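3. Materials and layout

This section covers the trays, the cutlery and the room used for the Tirnix sorting rounds. The scoring rules are in Section 4. Readers who only want the results by tray can go straight to Section 5, but the terms "home tray," "center tray" and "mixed piece" are defined below and are used without further comment from there on.

3.1 Trays

We used three plastic trays from the Wistuta kitchen drawer range. They are shallow and open, with walls that let light through. One is green, one is orange and one is a darker blue-green that we call the center tray, after its position in the layout. The green and orange trays are the home trays. Each has one kind of cutlery assigned to it for the length of a round, and the center tray holds whatever has not been assigned or is still waiting to be moved.

The tray colors are strong when the trays are seen from above against a dark surface and much weaker when seen from the side. The orange one changes the most. In low side light its walls pick up a glow and go toward peach, and the green one can look nearly mint. In the early rounds this led to some disagreement in the written logs, where the same tray was entered as "orange," "peach" and once as "pink." We fixed the wording after the first week and went back over the earlier entries. Jolien Aerts corrected the logs and Geert Aerts checked them against the tray positions.

Trays were rinsed and dried between blocks of rounds. No liners or dividers were used. A divider makes the job easier for knives, which otherwise slide and fan out against each other, but most of the home drawers we looked at in the pilot survey had open sections, and we wanted the layout to be close to those. Figure 1, in Section 2, gives the drawer plans from that survey.
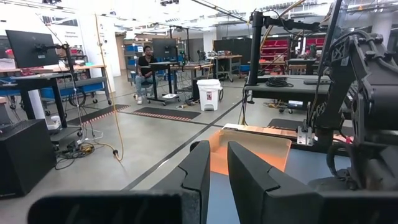
3.2 Cutlery

All metal pieces came from two Furus sets bought for the study. The first set has gold handles and the second is plain silver. The knives in the two sets are close enough in length that they can't be told apart by size when they lie side by side, so handle color is the main cue. We considered marking the handles with tape and decided against it. Tape changes the way a handle sits in the hand and on the tray floor, and it comes off in the wash.

A mixed piece is any piece that matches its home tray in type but differs in handle color, or the other way around. A gold-handled knife is a mixed piece when the orange tray is set for silver knives. These are the pieces that cause the most trouble in a real kitchen drawer, where two sets have usually ended up together over the years, and they make up the larger share of the errors in Section 5.

Some rounds were run with loose items on the tabletop beside the trays. These included pieces that are not cutlery and that have no home tray. They were left on the table at the end of the round and counted as correctly handled if they had not been placed in any tray. Loose items were set down on both sides of the table, in front of the trays, with a clear strip of surface in the middle. We kept the strip clear so that the front wall of the center tray could be reached without moving anything.

Pointed pieces need some care in this layout. When several slim pieces are set down as a bundle, their tips tend to close in on one another, and picking up one will often drag a second along with it. We scored a dragged piece as part of the same move if it came to rest on the table, and as a separate placement if it landed in a tray.

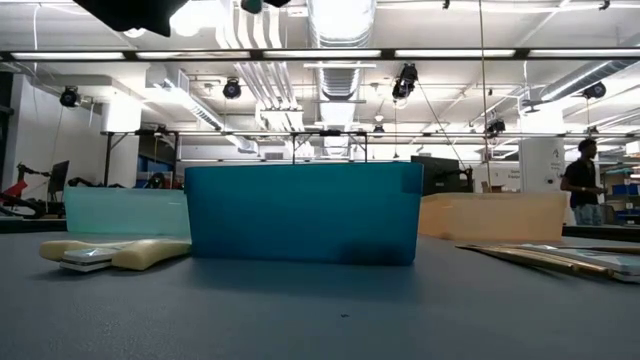
3.3 Room and table

The rounds took place in a large shared workspace with a white ceiling. Other work went on in the room at the same time, and we made no attempt to stop people from walking past or standing near the table. The ceiling lights stayed on during all rounds. Shadows under the trays were soft, and we found no link between time of day and error rate.

The table has a light wooden border with a large work mat set inside it. The mat is dark blue from above, though it looks closer to gray from a low angle. It is slightly mottled and has picked up scuffs, which we left as they were. A new mat was tried in the pilot and gave a little more glare off the knife blades.

In the standard layout the green tray goes at the far left, the orange tray at the far right and the center tray between them and nearer to the front. The center tray has its long side facing forward in the tabletop rounds and may be turned in the others. Small shifts in position during a round were allowed. If a tray moved so far that it touched a neighbor, the round was stopped and the trays were put back before it went on.

3.4 Procedure

Each round started with the cutlery for that round divided among the trays according to a printed sheet. The sheet gave the number of pieces per tray and the direction of the handles in the center tray. Handles pointed toward the near side, so that the blades faced away. In the home trays the starting direction was free.

Pieces were moved one at a time. A placement counted once the piece was let go. A piece held over a tray was not scored, however long it stayed there, and a piece resting across the rim of a tray was scored as unplaced. Knives were the most likely to end up on a rim, especially when they came in at an angle.

We ran 79 rounds and logged 1575 placements. Both authors scored every round separately from the same log sheets, and the two sets of scores agreed on 94 percent of placements. Most of the rest involved pieces on the rim, and these were settled by going through the sheets together.

Figure 2 gives a view of the layout during a round with gold and silver knives. The gold-handled pieces in the green tray and the silver knives in the orange tray are kept apart, and the center tray still has gold-handled knives in it.
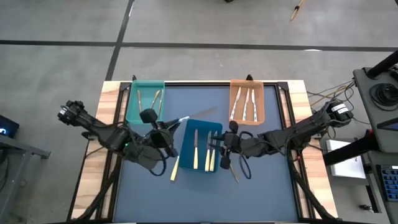

Figure 2. Tray layout on the work mat: gold-handled utensils in the green tray (upper left), silver knives in the orange tray (upper right), knives with gold handles in the center tray.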